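The Block People

Tsehay Yilma has sawdust in her eyebrows and doesn't seem to care. It's May, the door of the shop is propped open with a paint can, and she is on the phone with a preschool that wants more triangles.

"Everybody wants more triangles," she says when she hangs up. "They roll under things less, so you'd think they'd last. They don't. Kids put them in their pockets."

Welcome to Teshome, two rooms behind a tire store, where Yilma and her business partner Nahom Mekonnen make and mend play sets. Boards, trays, shape blocks. Mostly for schools, some for grandparents. Last year they sent out 4000 blocks, and Mekonnen boxed nearly all of them himself, at night, with the radio on.

It started with a repair job. Yilma was building kitchen cutting boards and selling them at a market table. A teacher came by with a split play board, asked if she could glue it. She could. The teacher came back with 3 more. Then a whole school district called, or one very tired woman at a school district anyway, and the cutting boards kind of fell off.

Mekonnen came in through the plastic side. He'd worked at Brondevent, a molding outfit across the river, and knew what happens when a color runs out mid-batch. You get a green that isn't green. He still has a jar of them on the windowsill. Ugly little things – he won't throw them out.

The two of them argue about size. Yilma likes a block that fills a small hand. Mekonnen likes them smaller so a kid can build on a lunch tray, in a car, on a bed. For a while they sold both. The big line was called Priltuleck, after a word Mekonnen's daughter made up, and the small one was Tatel. Parents mixed them up constantly. Teachers too. One order came back with a note that only said "wrong kind of blue."

So now the lines are merged, sort of. Same box, two sizes, a printed card with all the shapes on it. The card has a mistake (the half circle is labeled twice) and they've got a stack of them left to get through befor they reprint.

What do people build? Yilma asks every customer and writes the answers in a spiral notebook. Towers, sure. Roads. A hospital for a hamster. One boy in a kindergarten class lined up 37 blocks along the baseboard and told her it was the line at the post office. She asked who was at the front. "A lady with a box," he said.

She reads that one out loud twice.

The notebook is how the boards came back into it. Carpet is bad for blocks. Tables are ok but they're high and loud, and somebody always leans. A board on the floor gives a kid a place to work, and when it's time for lunch you can move the whole board to a shelf and not wreck anything. Teachers liked that part best. Yilma went back to what she knew, strips of hardwood, glue, clamps, a lot of sanding.

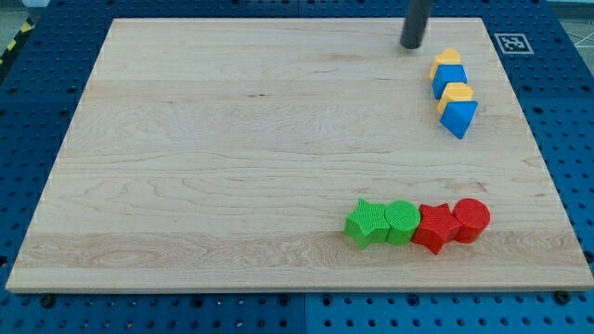

Maple is her pick and she'll talk about it as long as you let her. It's tight, it's pale, it doesn't fight with the blocks. Dark wood looks great in a store and then the blue ones disappear on it, she says. On the light stuff a short run of yellow and blue shows up from across a room, square after arch, a triangle on the end pointing wherever it wants. You can still read the strips in the board too, each one a slightly different shade, with those loose swirls in the grain and the odd small dark mark. She used to cut around marks like that. Quit doing it. Kids find them and park things on them.

Finish is an oil she rubs in by hand, two coats, a day apart. Mekonnen wanted a hard clear coat for wiping off juice. They tried it. Blocks skated all over, and a bridge wouldn't stand up for anyone, adults included. Back to oil.

Color is his department. Yellow and blue are the best sellers by a mile, red is third, and there was a purple that is not discussed. He keeps the yellow a bit warm. "Lemon looks cheap," he says. "Egg yolk, closer to that."

Cleaning tips, since readers will ask: damp cloth for the board, no soaking, dry it standing up. Blocks can go in a mesh bag in the sink with dish soap. Not the dishwasher. Mekonnen says it a second time, slower, looking right at me.

By four in the afternoon the phone has gone quiet and they're on the floor of the back room testing a new arch. It's supposed to sit on top of the square without sliding. Yilma sets it down. Mekonnen taps it. It slides.

"Flatter," she says, and he goes to find the calipers.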